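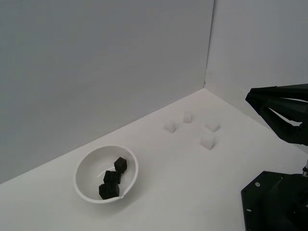
February 20, 2022

Glaze adhesion, Pellis clear over Zirnska stoneware body. Continues the February series.

Mixed 133 g dry Pellis to a thin cream, passed twice through the 80 mesh. First pass left grit on the screen, second pass clean. Let it stand 40 minutes before dipping. Slurry still settles faster than the Lobo batch did. Added a pinch of bentonite, which helped, but the bottom of the bucket needs stirring between dips.

Dipped 13 tiles, three seconds each, bisque from the Rorkthorpe clay delivery. Tiles 1 to 6 wiped with a damp sponge first, the rest left dusty on purpose. Dusty ones show pinholes in the raw coat already, worst on 9 and 11. Tile 4 has a thumb mark on one corner; ignore that corner when reading results.

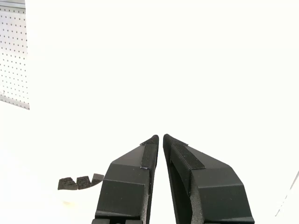
Raw coat thickness by needle scratch is uneven top to bottom on all of them. Drip edge is nearly double. Next round, turn the tile upside down right after dipping and hold until the shine goes off.

Kiln: cone 6, slow cool, witness cones on shelves 1 and 3. The lower element was replaced last week, so do not compare the bottom shelf directly with earlier firings.

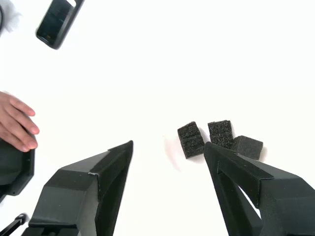 Crawling on the old test was limited to the thick edge. If it shows up on the flat of tiles 7 to 13, blame dust. If it shows up on 1 to 6 as well, cut the clay content in the recipe and rerun.

To do: label the leftover slurry, order 80 mesh, weigh tile 2 after firing.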